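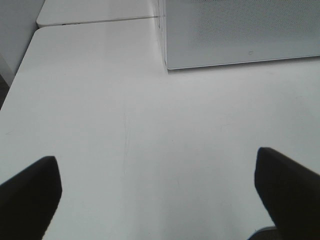
When will staff laptops be moved to the new backup service?
The Jevport office moves first, in September, and the remaining sites follow once its restore tests have been signed off.

Hisoldale IT Services Group: Minutes
Present: Maite Olmedo (chair), Afaf Najjar, Saturnino Carretero, Getachew Yilma. Apologies: Troels Holst.
The meeting opened at 10:00 a.m. The previous minutes were approved without change.

1. Backup migration
Mr. Carretero reported that 866 of 974 laptops had the Tridaline client installed. The rest had not connected to the office network and would be contacted by email.
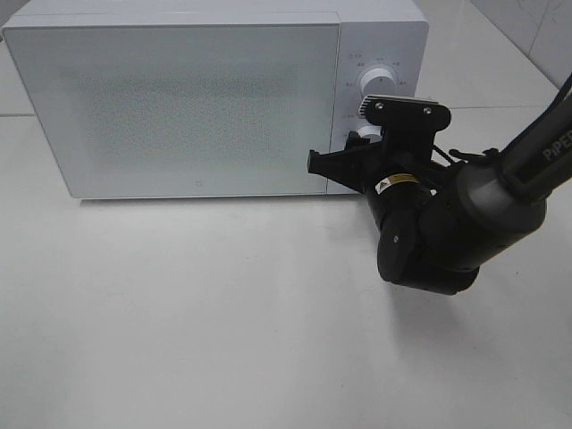 White microwave oven, front controls

2. Storage limits
The group agreed to a limit of 25 GB per user. Video files will be excluded by default. Requests for more space go to Ms. Najjar in writing.

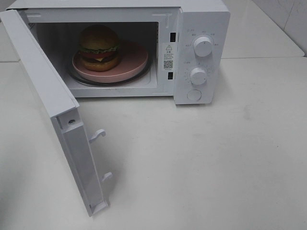 Microwave with door open, pink plate inside

3. Old archive
The Arrieta server still holds 3,277 folders. Owners are to mark what they need kept. It was noted that the folder list has duplicate entries from the last rename.
Action: Mr. Yilma to circulate a corrected list.

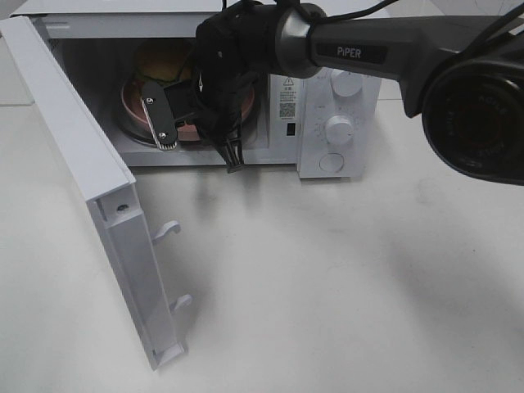
Minutes recorded by Getachew Yilma, Systems Administrator

4. Passwords
The draft policy was deferred pending comments from Mr. Holst.

5. Other business
None. The meeting closed at 11:15 a.m.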